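Wondden to switch off its street lamps at midnight

10/18/19

Wondden will turn off 231 of its street lamps between midnight and 5 a.m. starting in November, a plan the town council passed after a debate that ran well past midnight with every light in the hall on.

The town of 1,003 people pays the power company Stirkum more for its lamps than for its library, which closes at four. Lamps on Bodnár Road and at the three school crossings will stay lit. 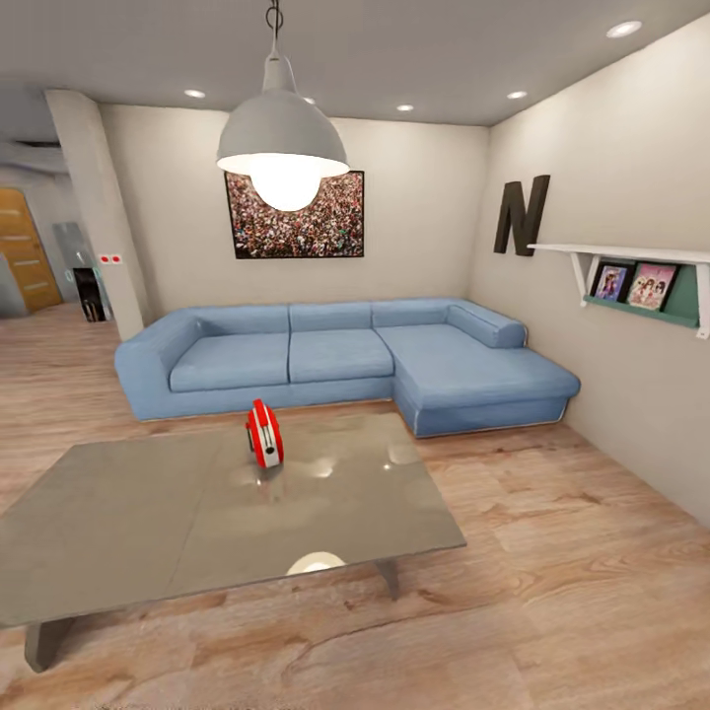

One resident told the council that she had paid for blackout curtains in the spring and would like to know who to bill. Another asked whether the burglars had been consulted.

A trial in neighboring Pistum cut the lighting bill there by more than a third and led to 82 complaints, most of them about the stars, which several callers took for drones.

The council will review the plan after one winter. Residents may send comments in writing, preferably during daylight.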